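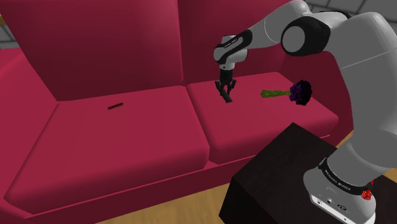 Vol. 5, p. 87

Student Work > Social Studies > Project Reports

Mar 26, 2018 | By Pei-shan Lo and Kamlesh Goel

Where People Sit: A Report on the Front Rooms of Wragg Street

When Ms. Robichaud asked us to pick a local history topic, most of the class went for the mill or the flood, and we very nearly did too. Then Kamlesh's grandmother started talking over dinner about the front room she grew up with in Sidinwood, where children were allowed in on Sundays and when the priest came, and we thought - well, there is a whole project in that!

Our question was simple enough. How did families in the older part of Sidinwood use their front rooms, and when did that change? We wrote to 30 households on and near Wragg Street in October, asking if someone over sixty would talk to us, and we were so pleased with how many kind letters and phone calls came back (and how much cake we were given, which we would like to put on record).

The strongest pattern was the "good room." Mrs. Deepika D'Souza told us her mother kept the door shut all winter to save coal, and that the family lived in the kitchen, seven of them, with the radio on top of the cupboard. The sofa in the good room had a cotton cover, and the cover had another cover for ordinary days. Mr. Ruwan Siriwardena, who moved here as a young man, remembered being shown into rooms like this and not knowing whether he was supposed to sit down.

Television seems to have opened the door. Almost everyone we spoke to said the set went into the front room, and after that the family went in too. The covers came off, the chairs that used to face each other were turned toward the screen, and people began buying furniture for comfort, often in much brighter colors than their parents would have stood for. Several families remembered paying weekly at Tidberg's, the furniture store on the corner that is now a dentist. One couple still had their payment book, with a total of 600 dollars for a sofa and two armchairs, and they let us copy the pages.

We should say that our sample leans toward people who stayed put. Families who moved out to the Grukton side may tell it differently, and we only managed one afternoon there before the bus schedule beat us. We also wish we had asked more about who did the cleaning, as it came up on its own in nearly every interview and we had no proper question ready for it.

Our thanks to Colleen Robichaud for reading two drafts and lending us her tape recorder, and to everyone who let us in. The interview notes are in the blue binder in the school library, filed by house number, and Mrs. D'Souza would like her photographs back by the end of term.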